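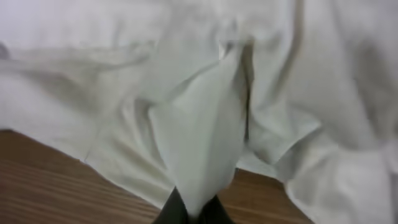 LAUNDRY AND LINEN

Folding bench notes: whites, darks and the space between them

Members who use the shared laundry at Larkum will have seen the revised folding sheet pinned above the bench. It replaces the one issued with the Clekisgate linen guide, which assumed a folding surface twice as deep as ours. The changes are set out below, with some notes on the method.

Large white pieces come first. A sheet or cloth that has been left in a heap should be opened out before any attempt is made to fold it. Find a hem, follow it to a corner, and hold the corner while the rest is pulled flat. Lifting from the middle raises a peak and leaves the edges where they were, so the creases in the outer part stay put. Once two adjacent corners are in hand, the cloth can be shaken once, laid down with the long hem parallel to the front of the bench, and smoothed from the centre outward. Press with the flat of the hand. Fingertips leave tracks in light cotton.

The old sheet called for folding in thirds. We now fold in half lengthwise, in half again, and then across. The finished piece fits the Wynne shelving with the folded edge facing out. Pieces put away with the hems facing out catch on the shelf above and come down with their neighbours.

Laundry records show 443 pieces through the bench in the past quarter, up from 306 in the quarter before. Most of the increase is table linen from the Plindholm hall, which now comes to us in mixed bags. Mixed bags are the main cause of slow folding and of lint complaints.

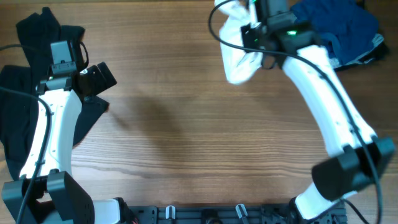 Sorting by colour should be done on the bench as well as at the machine. Dark items shed onto pale ones whenever they are stacked together, and a clean white cloth can pick up enough fibre in one pass to need another wash. Keep darks to one side and leave the middle of the wood clear for whatever is being folded. With the black garment over at the left and the blue pile at the top right, there is a good stretch of bare tabletop to work on, and that is the spacing to aim for. White pieces are best kept well away from the blue until they are folded. If a white item has to rest near a dark one, put a clean towel between them.

Blues count as darks for this purpose, including the lighter blues. A navy item and a pale blue item from the same bag can be stacked together. Greys go with the darks unless the label says otherwise.

Order of work is whites, then blues, then blacks. Wipe the bench with a barely damp cloth before starting and again after the blacks. Do not use polish on the wood. It transfers to cotton and turns yellow under the iron.

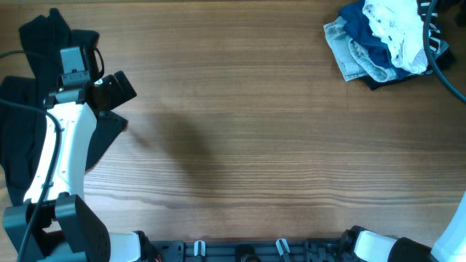
Lint is easiest to deal with before a dark garment is folded. Once the sleeves or sides have been turned in, whatever is on the surface goes inside and is pressed into the weave. Spread the garment and look at it from a low angle, with the light coming across the cloth. On black fabric even a few faint specks will show, as they do on the one at the left of the table, and two or three strokes with the brush are enough for that amount. Brush in one direction, from collar to hem. Turn the brush over when the pad looks grey. The sticky rollers are kept for wool and should be returned to the hook.

After brushing, straighten any rumpled corner and bring in loose flaps before making the first fold. A flap caught underneath gives a hard ridge that shows when the garment is worn.

Items that still feel cool to the touch after drying should be hung and not folded. Cool usually means damp in the seams, and the shelves have no air behind them.

Replacement brush pads are in the second drawer. The old folding sheets can go in the paper recycling. Plindholm bags will be tagged by colour from December, and untagged bags will be sorted last.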